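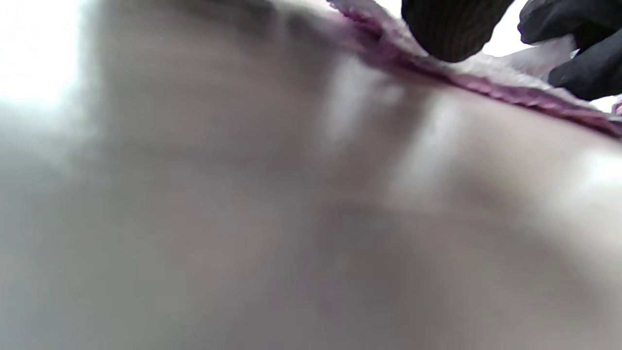 ## Shared Table and Desk Care: Frequently Asked Questions

**Which cloths may be used on the tables?**
Soft cloths only. Scouring pads are not permitted on any tabletop at the Tralta office. Cloths are to be shaken out before use and placed in the wash bin at the end of the day.

**Who is responsible for clearing a table?**
The last person to use it. Staff are asked to leave the full surface clear – papers, cups and personal items included.

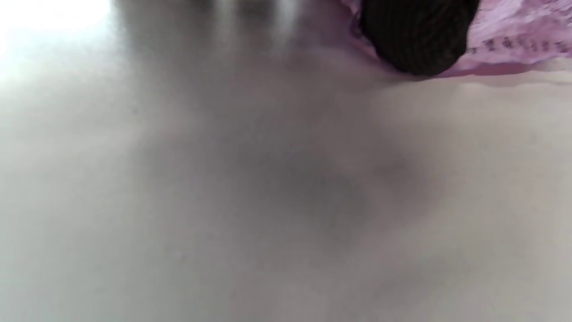 Items left overnight are moved to the shelf in Room 241 and held until the end of the week.

**What should be done with crumpled or unwanted paper?**
Plain scrap goes in the paper bin. Printed forms and tables should be flattened and read before disposal, as some must be kept on file.

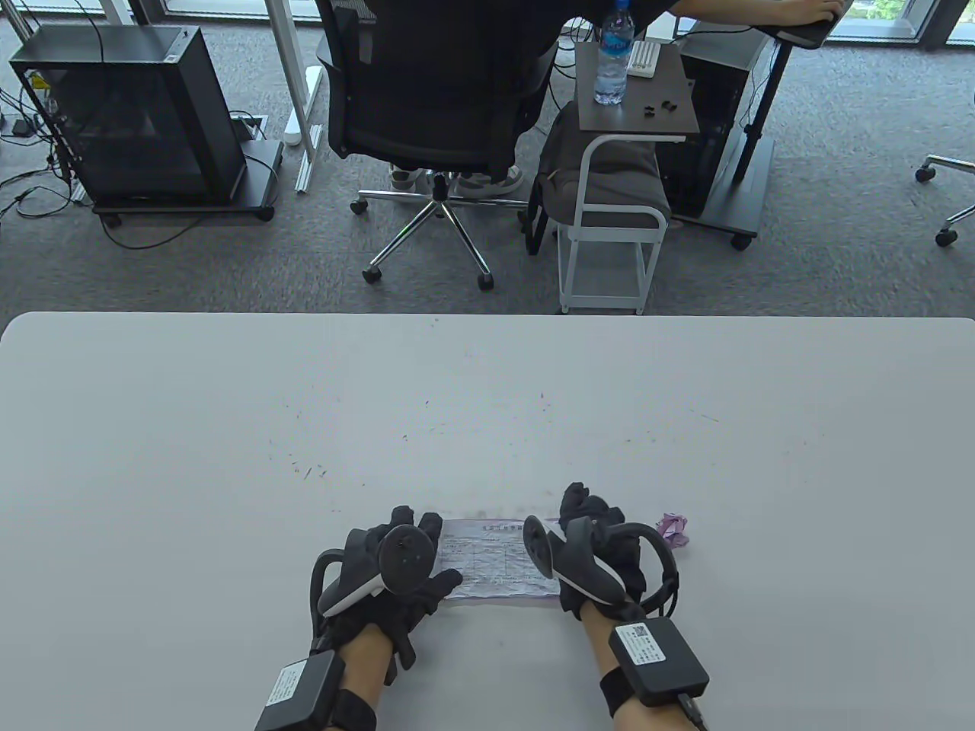 Forms that carry a name or an account number go in the locked bin beside Room 300. Small scraps should be picked up by hand before the table is wiped.

**How are specks or scratches reported?**
Specks that remain after wiping, and any new scratches, should be reported to Chandrasekhar Devadiga, Facilities, extension 939. Please give the room number and the position of the table.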